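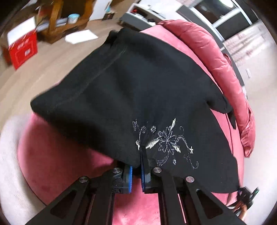

Black garment with embroidery above the hem, held in the gripper

Gripper trial at a garment finishing shop – what happens to our piece rates?
Posted 9/11/19 in Work & Pay

I work in returns and finishing for Herath. Clothes come back from customers, we check them for pulls, loose stitching and marks, fold them and bag them for resale. There are 117 of us over two shifts. In July management brought in a company called Truner to automate part of the folding. So far what we have is hand-held grippers. You pick up each garment with the gripper instead of your fingers, and the recordings are used to teach the folding arms that are supposed to come later.

My problem is pay. By hand I did 600 pieces on a decent shift and my bonus starts over 200. With the gripper I am a lot slower, mostly on thin hems and anything embroidered, because you have to get the edge of the cloth between the two fingers without grabbing the stitching. I have missed the bonus 3 times. My supervisor says the rate "will be looked at." Can they keep me on the same target with a different tool? And should I be asking for something in writing about what happens to us when the arms arrive?

Polilar

We went through this two years ago at a linen plant, so not the same work but close. They should not be counting gripper shifts against a rate that was set for bare hands. What we got was our average from the 8 weeks before the trial, paid flat for every hour on the gripper. It took a group of us asking together. Write down your piece count each shift and which tool you used, and keep your own copy at home. Whether they legally have to change the target depends on your contract and your state, so read the part about bonus pay first.

On the second thing, yes, ask in writing. Ask who gets trained to run the arms and whether that job pays more. At our place the folding jobs went down by half. Most people moved to inspection – same base pay, no bonus – and a few left. Inspection is easier on the wrists but the days are long.

For embroidered stuff, take hold of the plain hem below the pattern and let the rest hang before you move it. It gets faster after a couple of weeks, though I never got back to my old number.

Foson

They're going to replace you no matter what, start looking now.

Truner_is_not_my_boss

Don't quit over it yet. Ask if the gripper shifts are voluntary. Ours were and it was never mentioned until somebody asked.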